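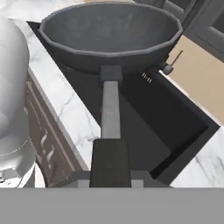 Kukach trial, wrist view. Pan by the handle, over the cooktop.

April 11, 2022. Day 2 with the Kukach kitchen sim pack. Tratano wants a yes or no before the licence renews, and Domingo wants a yes because he already wrote it into the January plan.

Ran 200 pan episodes overnight. Log came to 1,383 lines, 937 of them the same contact warning. Papadakis support calls this "verbose mode". There is no other mode.

Grasp on the flat handle is fine at default friction. Haven't touched the round-handled stuff.

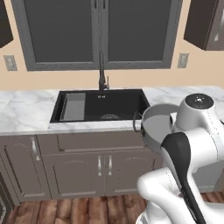

Pot task is still on my list to score. Despina asked whether the marble colour can be randomized. It can, from a menu with three kinds of marble. Rarance gives you laminate, but their arm model drifts, so pick your grief.

To do: mute the warning, rerun with the grip force halved, ask for the per-seat price again in writing.

Leaning yes. Don't tell Domingo yet.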